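Subject: Re: [Werkum-home] Table cloths and the stuff that piles up on them

On the list, a member of the Pleteo group wrote:

> We have one big table in the main room and it collects everything.
> Snacks, tissues, mail, toys, half-used bags. I clear it in the
> morning and by 4 in the afternoon it is full again. I have bought
> bins and they fill up too. Also, I'm thinking of replacing our
> plain oilcloth with a printed cotton one. Does a pattern make the
> mess look worse? And how do you keep it clean?

I can answer both parts, having had the same problem for a few years.

On the cloth first. Ours is white with big flowers and leaves drawn in outline, some of them filled in with red, yellow or dark green. I bought it from Flikidico at the end of a season and it has been in use ever since. A print like that hides small marks well and hides small objects even better. A rubber band or a twist of wrapper can sit on a flower for two days before anyone picks it up. On plain white I would see it right away. So the pattern doesn't make the mess look worse, but it does make it easier to leave things lying there. I still prefer it to the oilcloth we had before.

Cleaning is simple. Shake it outside, wash it cool with the towels, and hang it while it is still damp so the folds drop out. Grease needs dish soap rubbed in before the wash. I don't iron it.

Now the pile. I tried bins too, and the trouble with ours was the depth. Anything at the bottom of a deep bin is lost until the next big clearing. What works for us is one shallow tray that stays on the cloth all the time. Ours is green plastic in the shape of a leaf, with a wavy rim. Small loose things go in there and larger things stay out where they can be seen and put away. 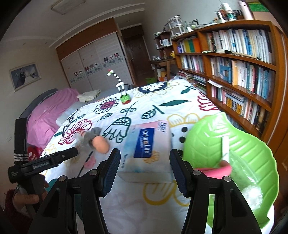

The rule for the tray is that it gets emptied before dinner, whatever is in it. Wrappers go to the trash, anything you can eat goes to the kitchen, and toys go back to the shelf. It takes a few minutes. If I skip it one night, the next night takes a lot longer, and if I skip it for a week I am back to where you are now.

Some notes on particular things:

Tissues. We use the soft packs, and they have no fixed place on a table because they slide. I stopped trying to put them in a box cover. The pack lies on the cloth near the middle and everybody can reach it. When it is nearly empty it goes to the bedroom and a new one comes out.

Eggs. I boil several at once and they get set down wherever there is room. An egg on a cloth will roll if someone pulls at the edge, so ours should go in a bowl. I say this often and it has not taken hold yet.

Toys. One standing toy is allowed to stay on the table overnight. More than one and it turns into a farm.

Clear plastic. For me this is the worst of it. Bags and inner wrappers weigh nothing, they don't stack, and you can't see them well against a white background. I go over the cloth with the flat of my hand before I shake it. You will feel what you missed.
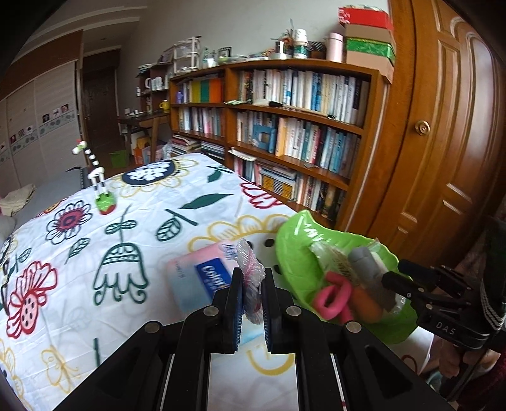
Clear wrapper, with the tissues behind and the leaf tray to the right.

If there is a barcode or a date on a bag, check it before you throw the bag out. I once tossed the only part of a package that said how long the contents would keep.

As for the cost, the tray was 154 in the old Kun catalog, so it was not a big decision. A serving platter with a low rim would do the same job. I would not go much larger than a dinner plate for your table, or it will turn into another bin.

One question back to you - is your table against a wall or out in the room? Ours is out in the room and people come at it from all sides, so the tray sits to the right where I usually sit down. Against a wall I would put it at the front edge, and keep the back clear so that things don't get pushed there and forgotten.

I can measure the cloth if you want to compare sizes before you order. Washing took a little off the length the first time, so allow for that.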